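**Unit 4: Table reset, small seating areas**

Notes by Hiếu Quan, for the Hidham front-of-house course

A reset returns a table to its base layout. Work from the back edge toward the chair side.

1. Check the cloth. The overhang at the front edge should be even, with the checks parallel to the table edge.
2. Leave the centerpiece at the back. Flowers set near the front block the reach to plates.
3. Place flat ware first, then cups.

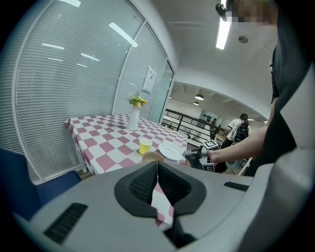 *Fig. 1. Checkered cloth, vase toward the back, yellow cup and white plate nearer the front.*

Base layout is one plate and one cup per seat — bread goes on the plate, never on the cloth.

### Staging on a chair

Where no side table is free, a chair seat may hold pieces for a short time. Limits for this course:

- maximum 2 pieces per seat
- plate under, bowl over or beside it
- lift the bowl first, by the rim

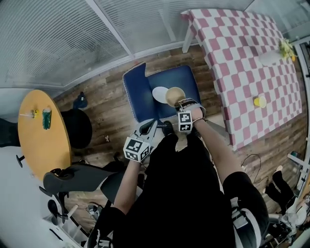

*Fig. 2. Plate and bowl on a blue chair seat; checkered table at upper right.*

Cans and drinks with straws belong to the side-table reset (Unit 6). Keep them out of the count for this exercise.

Practical: groups of two, 36 minutes. Hand timing sheets to Moataz Shehata.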